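Arranging a Small Desk Top: Student Project Report

Course unit: Interiors and Everyday Objects
Student: Bienvenido Layug
Submitted 28 Jul 2018

1. Background

The task for this unit was to take one surface in a real home and look at how the things on it are placed, then propose a better arrangement and test it. Most of my group chose kitchens. I chose a white table in a rented apartment on the second floor of the Belmonte building. The table is used for reading, for homework and for putting things down on the way in. The tenant wanted it to stay usable as a desk but also wanted a picture and a book kept there, and had no shelf to put them on.

I had a budget of 61 dollars and spent less than half of it. The picture was already in the apartment. So was the book. I paid for felt pads, a roll of clear grip tape and a second cheap frame that I used for practice at home.

2. What was on the table at the start

The table stands against a plain white wall. When I first visited in November it held mail, two chargers, a lamp, a bowl of keys and a stack of magazines. The picture was on the floor in the hallway, still in its paper. The tenant said it had been there since the move.

I sorted everything into things used daily and things used less than once a week. The mail and magazines went to a box by the door. The lamp moved to the bedside, where it was needed more. After that the question was only where to put the picture and the book so that a person could still work at the table.

3. The objects

The picture is a deer print with antlers, in a thin black frame with white around it. It is light enough to lift with one hand. The tenant bought it from a small shop called Lutetti and likes it because it is plain. My first idea was to swap it for something with more color, and the tenant said no, so I worked with it.

The book is a dark red hardcover with gold on the cover. It is a family book and is not read often, but it has to be within reach. Standing it up was no good on this table. With nothing on either side of it, it slid and fell over, and the corners are already worn.

The table has a cable hole in the top. I wanted to keep that clear so a charger could go through it later.

4. Arrangement

I compared two places for the picture, toward the left along the wall and in the middle. In the middle it took up the space where a laptop screen would go. Toward the left it left the working area open. The book went to the right, lying flat near the back.

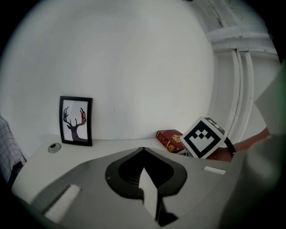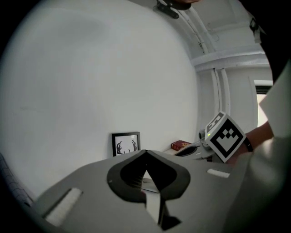
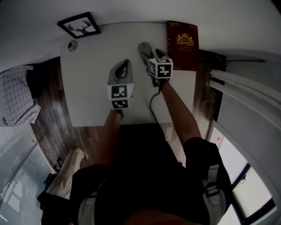 Laying the book flat uses more of the surface than standing it up, and I counted that as the main cost of the plan. The tenant did not mind. A person sitting at the table mostly uses the front half, and the strip along the wall was collecting mail before. With the book lying there the mail has not come back so far, though I can only speak for the weeks of the project.

I also tried the book on the left under the picture, as a kind of base. It looked fine from the door, but every time someone wanted the book the picture had to be lifted off first. I dropped that after one evening.

5. Testing

The practice frame was for finding out how far a leaning frame can be tilted before it slides. I did this at home on a table with a similar smooth top. With nothing under it, the frame slid when I bumped the table with my hip. With two felt pads it slid more easily, which I should have expected. With a short piece of grip tape under the bottom edge it stayed put through every bump I gave it.

I also wanted to know whether the arrangement would last in normal use, so I asked the tenant to keep a short log. The log was a sheet in a Skernosik notebook with one line per evening: what was on the table, what got moved, and whether it was put back. The tenant filled it in most days. The book was moved a few times to make room for a large drawing pad and was put back each time. The picture was moved once for dusting.

6. Problems

My measurements from the first visit were wrong. I wrote the depth of the table as 722 mm when it should have been 600 mm, and my first drawing was made from the wrong figure. I found this when the paper cutout I had made for the book and laptop hung over the front edge. The drawing in the appendix uses the right depth.

I also spent too long on the choice of frame. I had borrowed a thicker one from Stevent, the framing shop near the school, to see if it would stand better. It did not, and it made the print look small.

7. What I would change

If the tenant agrees to a nail in the wall, the picture should hang a little above the table. That would free the whole back strip. The lease has a clause about holes, number 418 in a very long list, and the tenant was going to ask about it. I would also put a thin cloth under the book to save its back cover from scratches.

The appendix has the corrected drawing, the log sheet and the list of costs.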